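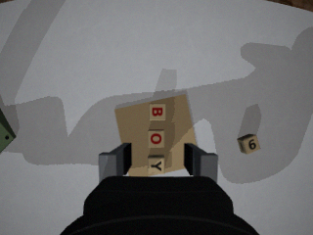 How often does a wooden cutting board need oil?

Once a month is enough for a board that gets used every day. A new board needs more than that, and a board that only comes out for bread can go most of a season without any.

Which oil to use

Use food-grade mineral oil. Any drugstore has it, usually in the laxative aisle, and it costs less there than the small bottles sold next to the boards. It has no smell and it does not go bad.

Do not use olive oil, corn oil or any other cooking oil. They turn rancid in the wood and the board will smell like old crayons. Walnut oil does dry, but it takes a long time to do it and you have to think about guests with nut allergies.

Raw linseed oil works but is slow. The boiled linseed oil sold in hardware stores usually has metal driers in it and should stay in the workshop. Rags with linseed oil on them can heat up and catch fire by themselves. Lay them out flat outdoors until they are stiff, then throw them away. Never ball them up in a trash can.

Oiling a board

Wash the board and let it dry overnight, standing on edge. Oil put on a damp board just sits there.

Warm the oil by standing the bottle in a bowl of hot tap water. Pour a puddle in the middle of the board and spread it with a folded paper towel or a piece of old T-shirt. Do both faces, all the edges, and the inside of the handle hole if there is one. The end grain will drink a lot more than the face, so go back over it.

Leave it 20 minutes, add more wherever it looks dull, and leave it overnight if you can. Wipe off whatever is left in the morning. If the board feels greasy, you did not wipe enough.

A new board should get a coat every day for the first week, then one a week for a month. After that, go by the water test. Flick a few drops on the surface. If they bead up, the board is fine. If they soak in and leave a dark spot, it is time.

Board cream

This gives a better finish than plain oil and lasts longer between coats. You need 5 parts mineral oil to one part beeswax, by volume. Grate the wax or shave it with a knife you do not care about. Put both in a glass jar, stand the jar in a saucepan of water, and keep the heat low until the wax melts. Stir with a chopstick. Let it cool with the lid off.

It sets up like soft shoe polish. If it is too hard to scoop, melt it again and add oil. If it is runny, add wax. Rub it on, leave it for an hour or so and buff it with a dry cloth. Do not melt wax directly over a burner, and don't walk away from it.

The beeswax I use comes from the Saturday market in Lokdale, in plain yellow bars. Montes Hardware on Front Street also carries it, over by the thread and needles for some reason. Candle scraps are no good for this, as most candles are mainly paraffin with dye and perfume.

Everyday washing

Scrape, wash with hot water and a little dish soap, rinse, wipe, and stand it up. Wash both sides even if you only used one. A board that gets wet on one face and stays dry on the other will cup.

Never leave a wooden board in the sink. Never put it in the dishwasher – one cycle can open a glue joint that has held for years. This goes for wooden spoons and knife handles too, although spoons will put up with more abuse before they split.

Do not dry a board flat on the counter. The underside stays wet and you get black specks. A dish rack is fine. So is leaning it against the backsplash with air behind it. Keep it away from the stove and off the radiator.

Smells

Onion and garlic: cover the board with coarse salt, rub it hard with the cut side of half a lemon, let it sit a few minutes, scrape off the gray slush and rinse. Used-up lemon halves work as well as fresh ones, so save them in the refrigerator.

Fish: rub with lemon before washing. If that does not do it, make a paste of baking soda and water, leave it on until it is nearly dry, and rinse with cold water.

It saves trouble to keep one side for onions and garlic and the other for fruit. Burn or cut a small notch in the edge on the onion side so that you can tell which is which.

Raw meat

I keep a separate board for meat and chicken, and it is a plastic one. If you have only one board, do the vegetables first and the meat last.

To sanitize, mix one teaspoon of plain unscented bleach in a quart of water. Wash the board with soap first, then flood the surface with the bleach water, let it stand for several minutes, rinse and dry. Mix it fresh each time. Do not mix bleach with vinegar, ammonia or any other cleaner.

Plastic boards get fuzzy with knife cuts and cannot really be cleaned after that. Throw them out when they reach that point.

Stains

Beet and berry stains fade on their own if you leave them alone. Lemon juice and a sunny windowsill will speed it up, but take the board in after an hour or it may warp.

Black marks from a wet can or a cast iron pan are iron stains. Oxalic acid takes them out, but it is poisonous and I would not use it on anything that touches food. Sand them instead, or live with them.

Sanding

When a board is rough or scored, sand it. Begin with 80 grit if the cuts are deep, go to 120, and finish with 220. Sand with the grain. Wrap the paper around a flat block of scrap wood, or you will dig a hollow in the middle and your knife will not cut all the way through parsley.

After the 120, wipe the board with a damp cloth and let it dry. The grain will stand up and feel like whiskers. Knock it down with the 220. If you skip this the board goes fuzzy the first time you wash it. Brush off the dust, wipe, let it dry overnight and oil as for a new board.

Warped boards

A slight cup will often come out. Wet a dish towel, wring it out, lay it on the counter, and put the board on it with the hollow side down. Leave it overnight and look at it in the morning. When it is flat, stand it on edge to dry, with air on both sides. Oil both faces the same amount afterward.

If it rocks again within a few days, use it as it is with a damp cloth underneath. A board that is twisted corner to corner is not worth the trouble.

Cracks

A hairline crack at the end of a board can be filled with the wax and oil cream above, made a bit stiffer. Press it in with a thumb, scrape off the extra and buff.

A glue joint that has opened all the way can be glued again. Scrape out the old glue, run waterproof wood glue into the joint (check the label for one that is all right for indirect food contact), and clamp it with 2 bar clamps, one over and one under so it stays flat. Wipe off the squeeze-out with a wet rag. Leave it a full day.

Keeping it from sliding

A damp dishcloth under the board is all you need. A piece of rubbery shelf liner also works and can be rinsed and hung up. I have tried screw-on rubber feet. They hold well, but then you only get one usable side.

Wooden spoons and bowls

Same oil, same cream. Spoons that have gone furry can be rubbed with a scrap of 220 paper. Salad bowls should be wiped out and washed quickly, never soaked. If a bowl is already sticky from old salad oil, scrub it with hot water, soap and a nylon pad, dry it for two days, and then start over with mineral oil.

Butcher block counters are treated the same way, except that you cannot stand them on edge. Wipe up water around the faucet as you go – that is where they turn black first.

Page last changed Sunday, May 11, 2003. The section on warped boards was added in April.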